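Oliwia Kalinowski
ok thread bc I've been asked about the electric bill thing. short version: I was paying $307 a month in a two bedroom. last bill was $146. long version below

first thing, I called. just called Plilov and asked what plan I was on. turns out I'd been on some variable rate since the intro deal ran out. guy switched me while I was on hold, no fee

then the water heater. it was set way too high, like scald your hand high. turned it down Friday night, forgot I did it, haven't missed it
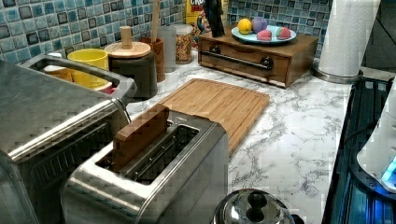 also the dryer. cleaned the vent hose, not just the lint trap. so gross. used to need two cycles for towels, now its one

stuff that did NOT help: the plug in "saver" gadget my cousin Gunda swears by. returned it. also unplugging phone chargers, come on

oh and check for credits!! my building had a $100 one per unit for window sealing and the office never told anyobdy. it was on page 3 of the lease packet

April was mild so yeah that's part of it. ask me again in August

will post the plan comparison sheet when I find it, it's in a folder somewhere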